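Worktop tips from the Pridton bench

Setting up a small kitchen bench for two-arm handling trials

These notes cover the kitchen benches used for the Tunari handling study. They apply equally to any short worktop where two arms have to share one board.

Keep the middle clear
Store everything at the back or on the walls. In our runs most failed grasps began with a knock against something standing in the working area. Of 822 attempts logged up to July, 345 were made with jars and mugs left near the board and the rest with the same items moved to the back. The tidy layout gave fewer dropped items and needed fewer restarts.

Place the board first
Lay the chopping board flat near the middle of the table, then set the starting position of each arm from it. Doing this the other way round leaves one arm overstretched. Mark the board corners on the table with pencil and wipe the marks off at the end of the session.

Choose a board that contrasts with the table
White on white gave poor edge finding under the evening lamps. A coloured board cured most of it. A darker rim helps further.

Start the grippers on opposite sides
The Campos routine gives each arm its own half of the board. An arm may cross the middle only when the other has stopped. With this rule, collisions fell from 17 to 9 over equal sets of runs. The average run took longer, and we accepted that.

Use the walls
A hanging basket will take light packets. Jars go in a wire rack at the side. Check that nothing draped over the rack can swing into the path of an arm.

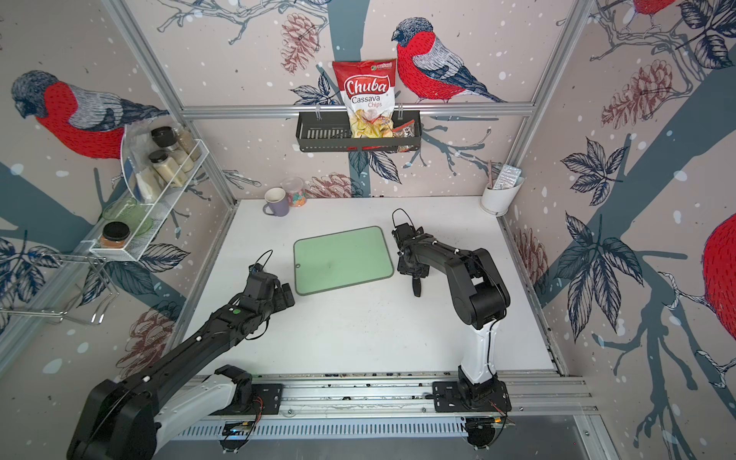 Bench layout with the green board between the two grippers, mug and jar at the back.

Look after the cables
Leave a loop above the wrist long enough for a full turn. Before each session, turn the wrist by hand both ways with the power off. A tight loop pulls the gripper off its line and shows up in the log as a position error.

Clean the rail
Brush along it before wiping. Crumbs collect round the bolts.

Patterned walls
The Zarkerico runs compared plain and patterned wallpaper. Grasp results on the board were much the same. Objects on the wall rack were found less reliably against the pattern, so repeat the wall calibration after any change of paper.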